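Tolerances Belong on the Drawing
10/02/2020

Small machine shops lose more money to unstated assumptions than to bad cutting. A customer sends a drawing with 9 dimensions and a tolerance on 2 of them. The shop fills in the rest from habit. When the part does not fit, each side points at the same blank space on the sheet.

The usual defense is the general tolerance note in the title block. I have no objection to the note. I object to how it is used. At Clostard we reviewed 90 incoming drawings in June, and almost all carried a general note copied from an older job. Several called for a precision the part did not need. One bracket, ordered by Flundora for a cable cover, was specified as tightly as a bearing seat. The quote tripled and the order went elsewhere.

A flat surface is a good case. "Flat" without a number means nothing to an inspector. Flat over what length, and measured while clamped or free? An extruded plate can pass when bolted down and fail when released, and both readings are correct.

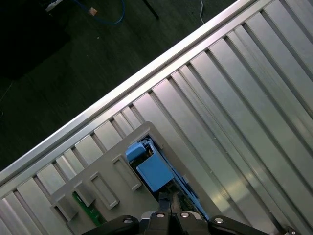
Slotted aluminum work surface with a raised rail along its border.

Some buyers reply that a competent shop should ask. It should, and good ones do. But each question costs a day or more, and the answer often comes from purchasing — a department with no view on flatness. Wostent now returns any drawing with more than 3 open questions, unquoted. I thought this was rude when I first heard of it. I have come to think it is fair.

The designer knows which faces mate and which only face the air. That knowledge should be written down by the person who has it, before the file leaves the building. Where a dimension is loose, the drawing should state how loose.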